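Plellora Matter Manager: Set-Up Guide
Section 6. Opening a New Client Matter 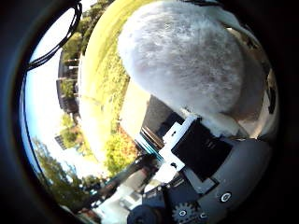 Can a matter be opened before the conflict check is finished?
A matter can be saved as a draft at any time, but it stays locked for time entry, billing and document filing until the conflict check has been cleared by a user with the Reviewer role.

6.1 Before you start

You need the Intake role or higher. Have the client's full legal name, the names of all adverse parties and the signed engagement letter in PDF form.

6.2 Creating the draft

1. From the main menu, select Matters, then New.
2. Enter the client name exactly as it appears on the engagement letter. Do not shorten "Incorporated" or "Limited."
3. Select a practice group. The default is Commercial.
4. Enter each adverse party on its own line. Parent companies and subsidiaries are entered separately.
5. Select Save Draft. A temporary number starting with D is assigned.

Note: The matter title field holds up to 500 characters, but only the opening words print on invoices. Put the client name first — for example, "Narberg / Rosser supply agreement."

6.3 Running the conflict check

1. Open the draft and select the Conflicts tab.
2. Select Run. The search covers open matters, closed matters and declined inquiries.
3. Assign each hit to a reviewer.
4. The reviewer marks each hit Cleared, Waiver Needed or Blocked.

If any hit is marked Waiver Needed, upload the signed waiver before going on. A Blocked hit can be changed only by an administrator, and the change is written to the audit log.

Caution: Editing the list of adverse parties after the check resets every result to Pending, including hits already cleared.

6.4 Activating the matter

1. Attach the engagement letter under Documents.
2. Set the billing type: hourly, fixed fee or contingent.
3. Enter the responsible attorney and the billing attorney. These may be the same person.
4. Select Activate. The D number is replaced by a permanent number of 8 digits.

Drafts left unchanged for more than six months move to the Inactive list. They can be restored, but the conflict check must be run again.

For importing matters from Cindunitz, see Section 8.

Section last revised 11 February 2026 — E. Vidmar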